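Dose Accuracy of Three Household Measures for a Liquid Herbal Supplement

Project report, Group 4
Kavinda Roy, Malsha Talukder, Flynn Dunstan
Supervisor: Fitzgerald Pettigrew
Submitted 2/22/20

1. Background

Liquid supplements are sold with a measuring device, but many users lose it or stop using it and pour the dose with whatever is in the kitchen. The label on the product we tested, Plurnel elderberry liquid, gives an adult dose of 5 mL taken in a small cup of water. We wanted to know how far the delivered dose moves from 5 mL when the supplied syringe is replaced with a teaspoon or a bottle cap.

The pour test does not address whether the supplement has any effect. It covers volume only.

2. Materials

Two bottles of Plurnel, 200 mL each, from the same lot
Supplied oral syringe, 5 mL
Metal teaspoon, taken from the department kitchen
Bottle cap with molded fill line
Balance reading to 0.01 g
Receiving cup, wiped and tared before each pour
Tap water, 2,000 mL, left to stand overnight
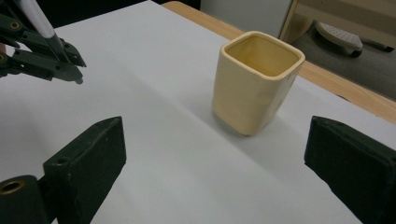 3. Method

Density was measured first by weighing 10 mL of liquid drawn with a lab pipette. Three readings were averaged and the result, 1.21 g/mL, was used for all conversions from mass to volume.

Each of 48 student participants made one pour with each device. The order was shuffled for each person using a list prepared by Sugeng Lubis, who took no part in the weighing. Participants were told to measure 5 mL and received no other guidance. The operator recorded the mass 30 seconds after the pour ended, to let liquid on the wall of the cup run down.

Pours that missed the cup were repeated and marked on the sheet. Syringe pours with a visible air gap were kept, as a home user would probably not notice one.

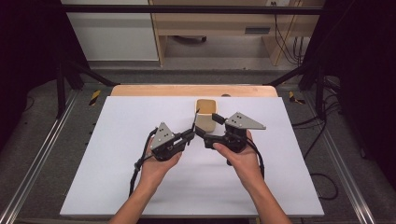
Room temperature was held at 21 °C. The bottle was inverted five times before every pour, following the label, and the cap thread was wiped between participants. Devices were rinsed and dried after each use.

4. Results

Device, mean volume, standard deviation
Syringe, 4.9 mL, 0.2 mL
Bottle cap, 5.6 mL, 0.5 mL
Teaspoon, 4.3 mL, 0.8 mL

The cap gave high doses. Most participants filled until the top of the curved surface met the line, and the line is hard to see through dark liquid. The teaspoon gave low doses with the widest spread. Some people stopped well short of the rim to avoid spilling.
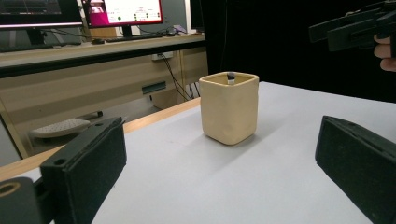 A smaller part of the error comes from liquid left on the device. We weighed the teaspoon after ten of the pours and found a mean residue of 0.3 g, equal to 0.25 mL. The syringe held back less than 0.1 mL. Residue in the cap was not measured.

5. Limits

One product was tested. Thinner liquids would likely leave less residue. All participants were students, and older adults may handle the syringe differently. Only one teaspoon was used, so the spread between spoons in different homes is not included.

6. Recommendation

The syringe should be used where the label states a dose in milliliters. If the cap is used, it should be read at eye level on a flat surface. Further work could repeat the test with the Grillitach dropper bottle, which has a glass pipette marked in 0.5 mL steps.

Raw data sheets are held by Malsha Talukder.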